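Privik Pictures has confirmed that its feature "Lollow" will open in theaters in November. The drama follows two sisters who inherit a ferry service on a river that no longer has a town on its far bank. The studio had held the film back from its summer schedule while work on the sound mix was completed.

The picture will open on 73 screens, with further locations to be added in its second week. Privik will handle distribution directly, and the Kenance chain has agreed to carry the film at all of its sites. Evening showings at Kenance theaters will begin at 7 p.m., with an additional matinee at selected locations.
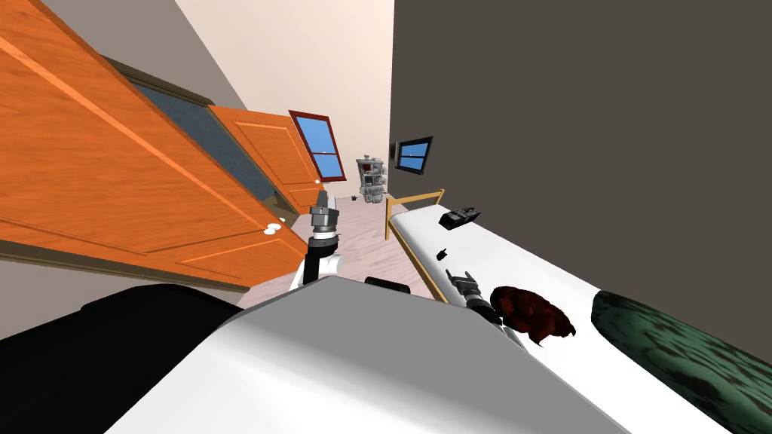

*Orange paneled doors and a red-brown window frame in a computer-rendered interior.*

Principal photography took 47 days, most of them spent on the river and at a boatyard rented for the production. A second unit returned later to film the winter passages. The studio said that the finished cut runs eleven minutes shorter than the version shown to exhibitors in the spring, and that the opening section on the ferry landing has been rearranged. The ending is unchanged.

Music for the film was recorded by the Wouters Ensemble, a chamber group of 31 players. The score makes use of older river songs, several of them arranged for strings and reed organ. A soundtrack album will be released on the same day as the film, in digital form first, and a printed edition of the main themes is planned for schools and amateur orchestras. 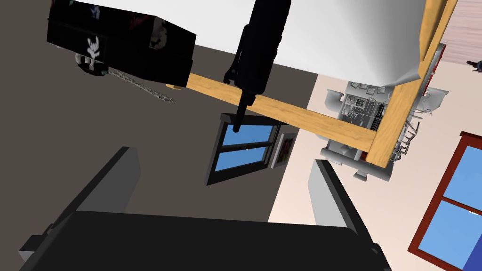 Privik has also set out its plans for advance showings. Forty seats at each preview will be set aside for film students, who may apply through their schools. Remaining preview tickets will go on sale at theater box offices at 10 a.m. on the first day of booking. Tickets are limited to four per person and cannot be exchanged for regular showings.

A captioned version will be available at every location from the opening day. Audio description will be offered wherever theaters have the necessary equipment, and patrons are advised to check with the box office before booking.

The studio has not announced a date for home release. A second trailer will be shown before features at Kenance theaters in the weeks leading up to the opening.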